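Course home | Syllabus | Handouts | Lab sheets | Contact

Handout 6: Setting up and looking after the carton cell

Wetmont Technical Center, Automation Maintenance
Prepared by Ximeng Cheng, revised 14 Jul 2021

Read this before the lab session. Bring a printed copy, because there is no screen on the cell side of the fence.

The cell

The training cell is a single six-axis arm with a parallel two-finger gripper and a wrist camera. It takes closed cartons from an infeed table and sets them on an outfeed table. The controller and the simulation package both go by the name Irka. The same station file runs in both, so a change you make in simulation will go to the real arm if you save it to the shared folder. Save your practice work under your own initials.

The cell was moved here from the Estside building in April. The base plate was re-drilled at that time. Any base frame values in older handouts are wrong and should be crossed out.

Before you enter the fence

Put the controller in manual mode and take the pendant with you. Hang your own lock on the gate. One lock per person, including the instructor. Check that the air gauge on the gripper supply reads zero if you are going to touch the fingers. The valve holds its last position when power is removed, so a gripper that looks slack can still close when air comes back.

Finger inspection

Wipe both fingers with a dry cloth and look at the inside faces. Small scratches are acceptable. A chip at the tip is a reject, and so is any rocking when you push the finger sideways by hand.

Finger screws are torqued in two passes, half value first, then full value from the card on the cabinet door. Do not use thread locker on them. Jinlong Jin spent most of an afternoon last term drilling out two screws that somebody had glued in.

If a finger has been removed for any reason, the tool center point must be taught again. Use the fixed pin on the infeed table and the four-point method. Aiguo Cao will sign your sheet once the error shown on the pendant is inside the limit on the card.

Grease and counters

The gripper slide is greased every 3000 cycles. The counter is on the maintenance page of the pendant, second tab. Reset it after greasing, not before, and write the old value in the log. Use the Sorensen grease gun kept in the blue drawer. The one on the workbench holds a different grease for the conveyor bearings, and the two do not mix well.

Camera lens cleaning is done on the same visit. Lens tissue only.

Checking the approach in simulation

Every taught approach is run in simulation before it is run on the arm. Open the station file, load your program, and set the view to the wrist camera. Step through the moves one at a time with speed at 20 percent. Things to look for:

1. The fingers should be open before the carton fills the view. If they open late, move the open command up by one line -- the usual mistake is to place it after the approach point.

2. Both fingertips should be visible at the bottom of the view. If only one shows, the camera mount angle in the tool file is probably wrong. Fix the tool file and leave the program alone.

3. Stop at the last point before contact and compare your wrist view with the one printed in this step. The fingers are open in front of a plain white face, and one upper corner of the object is in view against the brown background. Keep a corner in view on your own approach. A blank face alone gives you nothing to judge the offset from.

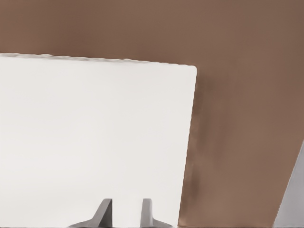
4. Step to the grip point and read the clearance value in the status bar. If the value turns red, back out to the approach point and re-teach. Do not edit the numbers by hand at this stage.

5. Save a copy of the program with your initials and the letter S at the end, for simulated.

First run on the real arm

Work in pairs, one on the pendant and one at the stop button. Run the full path with no carton, then with an empty one. Keep the speed at 20 percent for both. Boyang Jia has the key for automatic mode and will hand it over after the empty carton run.

Entries for the log: date, initials, cycle counter, program name, and anything that was adjusted. "Checked OK" by itself is not accepted as an entry.

Faults you are likely to see

Gripper timeout: check the air supply first, then the reed switch on the cylinder. The switch slides in its groove and works loose.

Position deviation on axis 2: the arm has touched something. Do not clear the fault until you have found out what.

Camera not found: reseat the connector at the wrist. If the fault comes back when axis 6 turns, the cable is worn and needs replacing. Spares are with Qianru Du in room 200.

Hand in the signed inspection sheet and a printout of your program at the end of the session.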